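Frequently Asked Questions: The Bultum Grasping Study

What is the study trying to find out?
We want to know whether an arm can learn to pick up everyday things from the wrist view alone, with no overhead camera helping it along. Folks at Verndale had been pairing the two views for years, and we got curious (well, stubborn) about how much the second one was really buying us.

Which objects do you use?
There are 61 in the full set, and we tried to keep them as ordinary as we could. Some are toy-like food, such as the corn with its green husk and yellow kernels, and others are cups, boxes and small household bits.

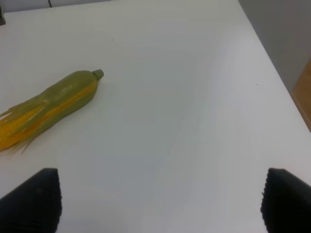

We chose things that differ in shape first and color second, and then let the collection grow a bit messy, the way a kitchen drawer does. If you'd like to reproduce our results, please don't worry about matching every item! A mix of long, flat and round things gets you most of the way.

How does the method work?
The policy looks at the wrist picture and guesses 8 possible grasps at a time, each with a score. It moves a little toward the best one, looks again, and guesses afresh. We call the re-guessing step Londoño, after the street our first lab was on, and the name has stuck.

What was the hardest case?
Flat boxes, by a mile. A shallow box on a pale table gives the network very little edge to hold on to, and a small error in height means the fingers press down on the lid. 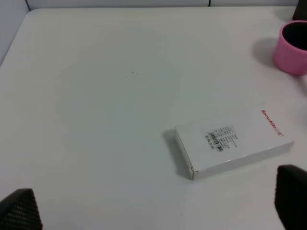 A flat white box on the white table, with a pink cup behind it. The fingers are open.

Did dropping the overhead camera hurt?
Less than we feared. Success across the whole set fell by about 5 points, and nearly all of that came from the flat items. On rounder things the two setups were so close that we wouldn't want to call a winner.

Can I get the data?
Yes, please do! Everything is on Hoststead, split into 2 downloads so you can skip the raw video if your connection is slow. The next update is planned for April.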